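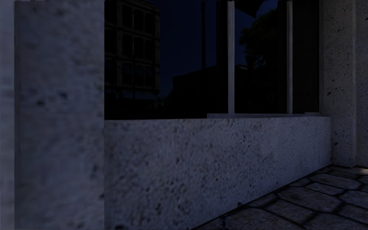

Street corner, evening light, no enemies for once.

Okay, so I finally finished the Cellthorpe campaign last night and I have a lot of feelings about it, so settle in, this is going to be a thread (sorry to everyone who follows me for the bread).

For anyone who hasn't run into it, Cellthorpe is a turn-based squad game from a little studio called Nodex. You get a handful of people, one battered town, and way more map than you can possibly hold. I bought it in January thinking I'd play a mission or two on weekends. Ha!

First thing I love: both sides plan their moves at the same time, and then everything plays out together. I grew up on games where you take your turn and then sit there while the other fellow takes his, and I still like those a lot, but there's something wonderful about watching your careful plan walk straight into somebody else's careful plan.

Each soldier gets 50 action points a turn. Walking is cheap, crouching costs more than you'd think, and reloading will eat your whole afternoon. I spent the first 3 missions with half my squad standing in the road because I'd used everything up on getting them there. Please learn from me.

My favorite is MacKinnon, the scout. Terrible shot, just awful, but she can see two streets farther than anybody else and she hardly ever panics. I kept her alive through the entire campaign and I'm prouder of that than I probably should be.

The mission everybody complains about is Fernine Bridge, and yes, they have a point. You have to get across before the reinforcements show up on turn nine, and the first time I tried it I was still arguing with myself about smoke on turn seven. Sorcha Yule told me to skip the bridge completely and send two people along the riverbank, and it worked on my very next try. Thank you Sorcha, I owe you a pie.

Things I didn't love – the supply screen is a mess. You can't sort by weight, you can't move ammo between two people without sending it back to the truck first, and the buttons are tiny. I got used to it, but I grumbled the whole way.

Also the save files get slow once you're deep in. Mine takes long enough to load that I can go put the kettle on. The last patch was supposed to help with that and maybe it did a little? Hard to tell from my chair.

Final score was 1149, and you need 900 for the good ending, so I squeaked past with a bit of room to spare. Most of that came from the last map, where I held the railroad depot with four people and a whole lot of hoping.

Eyerusalem Asfaw asked if it's okay for somebody brand new to this kind of game, and I'd say yes, as long as you play the tutorial and put it on the easy setting – it's still plenty hard on easy, believe me.

Next up I'm trying the campaign from the other side, which opens up once you finish. MacKinnon is going to be shooting at me now and I don't know how I'll cope.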